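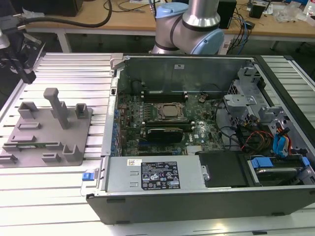

Pisharody's pitch for the PC teardown cell was that the arm pulls memory out of old desktops all night and you come back to a full tray. Thread on what we came back to on Tuesday.

The arm had stopped with a force fault at 2 a.m. Fine, stopping is what it's supposed to do. Except the log says it pushed on the same latch for 70 seconds first. The limit was set to trip right away.

Lindiwe Nkosi pulled the settings. Somebody had raised the force limit during a demo at Hullcombe and the controller kept it after a restart. No warning on screen. The status light stays green the whole time.

Support's first answer was "operator error." Second answer, from Vignesh Nadar, was better: there's a known bug where a temporary limit gets saved as the default. Known since December. It wasn't in any release note I was sent.

Damage: one cracked memory slot on a scrap board. Cheap. But I reach into that cell to swap towers, and the limit I thought was protecting my hand wasn't the one running.

They keep quoting 700 clean runs. I asked how many of those were at the raised limit. Still waiting.

The fix is a patch "soon," plus a sticker telling us to check the number at startup. A sticker!

Until the patch is in and I've seen it survive a power cycle, we run it in daylight with someone at the stop button, and power comes off before anyone reaches in. Kidus wants the night shift back on the schedule. Kidus can come in and watch it.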